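Vesport Library to Extend Evening Hours Beginning in December

The Vesport Public Library will extend its evening hours at both of its branches beginning in December, following a review of how residents use the buildings after the end of the working day. The Pletow branch and the Harbor branch, which now close at 6 p.m., will remain open until 9 p.m. on weeknights. Weekend hours will not change.

The decision was approved by the library board at its most recent meeting. It follows a survey of cardholders conducted over the summer, to which 2,687 residents replied. Respondents were asked when they would most like to visit, which services they used, and what kept them from coming more often. Closing time was the reason given most frequently for not visiting. Parents of school-age children and residents who commute out of town were the two groups most likely to ask for later hours.

The library also recorded more than 3,000 visits during a trial of late opening held at the Pletow branch last spring. Attendance during the trial was highest in the first hour after the former closing time and remained steady through the evening. Study rooms were often fully reserved, and a number of visitors were placed on a waiting list.

What will be available

Borrowing, returns, printing and public computers will be offered during all evening hours. Reference staff will be on duty until 8 p.m. Questions received after that time will be answered the next morning by telephone or e-mail, according to the preference of the person asking.

Study rooms may be reserved up to two weeks ahead, for no longer than two hours at a time. The children's room will close at 7:30 p.m., and children under the age of 11 must be accompanied by an adult at any hour. The local history room at the Harbor branch will keep its present schedule – its collections require a trained attendant, and that position is filled only during the day.

Holds may be collected at either branch until 15 minutes before closing. The outdoor return slots will continue to accept materials at all times, and items placed in them before 9 p.m. will be credited on the same day.

Staffing and cost

The additional hours will be covered by new part-time positions and by changes to the existing schedule. Applications are being accepted now, and preference will be given to candidates with experience in public service. The cost for the first year will be met from the library's operating budget and a grant from the Mac Suibhne Fund, which has supported reading programs in Vesport in the past. The board will review attendance in the spring before deciding whether to make the new hours permanent.

Evening bus service on the Ikar line stops within a short walk of the Pletow branch. Riders are advised to check the winter timetable, as the last departure toward the harbor leaves shortly after closing.

The white tabletop curves away toward the middle distance, with ceiling lights reflected in its glossy surface.
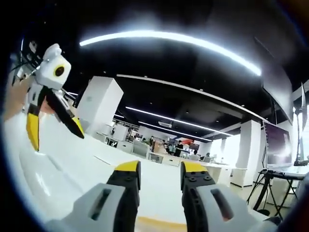 Further information

The full schedule is posted at both branches and on the library's website. Residents without a library card may apply in person at any service desk with proof of address. Comments on the new hours may be left at the front desk or sent in writing to the library board, care of the Pletow branch.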